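Emese Sárközi
April

We use cookies to keep you signed in and to see which posts get read. Accept | Manage settings

Thread: what changed at the Bastos bench in Jirnberg

1/ I promised a few of you I'd write up how it's going with the two-armed machine, and then I kept not doing it, so get a coffee, I do go on a bit.

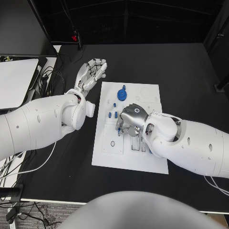
2/ Practice board first, for anyone outside the trade. Gear with a hub, a little peg, blocks that sit in slots. New hires at Bastos have always learned on a board like it, and I learned on one too (badly!). Now the robot gets its turn.

3/ The question my mother asks, and everybody's mother asks: did people lose their jobs? On our line, no. Two people moved off the bench. One went to inspection and one went to the Clarkska site, which she'd been requesting for ages, bless her.

4/ What did change is the day itself. I used to sit down at 7 and my hands knew what to do until lunch. Now I spend half the morning showing, checking and writing down why a part didn't seat. My wrists are happier. My handwriting is being tested.

5/ Jenő Pálfi has been fitting gears longer than I've been working, and he was the one I worried about. He grumbled for a month. Then the engineers started asking him how he feels for the pin before the gear drops, and he talked for an entire afternoon. They took notes!

6/ We do miss the chatting. Six of us elbow to elbow is a very different room from three of us spread out with screens. We've asked for a longer shared break and got it, on trial through the summer.

7/ Pay was the harder talk. Teaching a machine wasn't in anyone's job grade, so we wrote one up ourselves and sent it to the Judadwood office. It's order 1469 in their system and I check on it more than I check the weather.

8/ If your shop is about to start the same thing, get the grade settled before the crates arrive. I'll answer replies tonight after supper.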